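Quick one tonight, my wrists are killing me. Back on the Vemis demos after two weeks of doing nothing but cleanup scripts.

So the setup now. Sim kitchen, one arm, marble counter, I drive it with the handheld controller and the arm follows. Squeeze trigger, fingers close. Let go, they open. Sounds easy. I was terrible at it for most of March and I'm only medium at it now. Target is 3,000 kept episodes and as of this afternoon we're at 2,902, most of those Babatunde's. He does long sessions with headphones on and gets a rhythm going. I do short ones and swear.

Things that changed since the last post:

Rotation lock on the wrist. Finally. Before, if my hand drifted even a little the gripper came in crooked and clipped the bottle on the way down. Hold the side button now and it stays put. Should of had this from day one.

Latency. Still bad over the office wifi, fine on cable. If you are teleoperating anything over wifi, stop, go buy a cable.

Object layouts get shuffled every reset. This is good for the policy and bad for me. You get used to the bottle being on the right and next reset it's way back left with junk in front of it and you're reaching over everything.
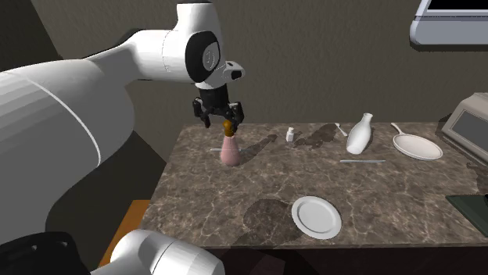

Fingers on the stopper of the pink bottle, rod right in front of the base.

Grabbing by the stopper is a thing we argued about. I like coming straight down on the top, its the easiest thing to line up from the default camera. Babatunde goes for the neck. Both are fine on their own but when we mixed them in one batch the first policy we trained sort of averaged us, aimed between the two and did neither. Closed on nothing, over and over. Painful to watch. So now it's one style per object, written down in the Cliris notes, and we stick to it. Tall things from the top. Pan by the handle. Plate is still undecided, I hate the plate.

Other lesson, pauses. I hover before I close the fingers, just to check, and the policy learned to hover too. Forever sometimes. Been trimming the dead time in post but better to not do it in the first place. Now I make myself commit. If I miss I toss the episode and go again. Threw out 19 today, 9 of them in a row after lunch (coffee wore off, no other explanation).

Depth is my real problem. On a flat screen I can't tell if I'm over the bottle or behind it. The shadow on the counter helps, I watch that more then the gripper now. Second view is on the to do list.

Next up: finish the last batch, retrain over night, see if the hover is gone. Then the pan. Will post numbers when I have some, and the controller mapping if anybody wants it, a couple people asked.

Ok icing my hand now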